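Mernby library drops late fees from next month

July 16, 2025

By Emerson Meireles

Good news for those of us with a guilty pile on the bedside table! Mernby Library is scrapping late fees on nearly everything it lends, and if you already owe money, your slate gets wiped clean too. I dropped in this morning to return a very overdue cookbook (sorry) and came away with a lot more than I went in for.

The change was voted through in May, but the catalogue software had to be updated first, so it's taken until now to get a start date out of anyone. Branch manager Mohit Sachdeva told me 599 members have had their cards blocked over unpaid fees, and plenty of those cards belong to kids.

"We'd see a family come in for story time and leave without borrowing a thing," he said. "The fee might've been a few dollars from years back. They were just embarrassed."
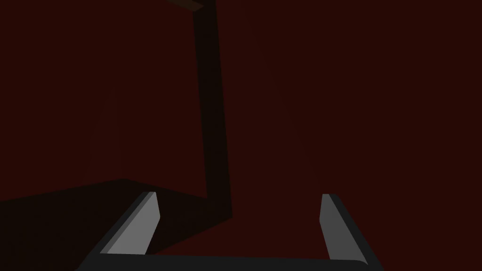
You'll still get reminders, by text or email, whichever you picked when you joined. If a book is four weeks overdue your card goes on hold, and it comes good again as soon as the book is back on the counter. Lose something altogether and you'll still be asked to pay for a replacement, or you can bring in a clean second-hand copy of the same title, which I think is pretty fair.

The Dubey Street branch has been trying it out already. Mohit says 168 long-missing items turned up there during the trial, including a whole set of junior encyclopaedias that came back in a wheelbarrow. I'd have loved to see that one.

Not everyone's a fan. The woman behind me in the queue reckoned people would hang on to the new releases forever, and I can see her point, as I've been waiting on the same crime novel for ages. Mohit's answer is that anything with a hold on it can't be renewed, and the popular titles will go out for shorter loans.

The museum passes and the sewing machines aren't part of the change, so those still need to be back on the day or you'll be charged as usual.

If your card's been blocked, you don't have to fill anything in. Just bring it along to either branch with some ID and they'll check your address and phone number at the desk. The Mernby branch is open late on Thursdays, and there's free parking behind the building after five.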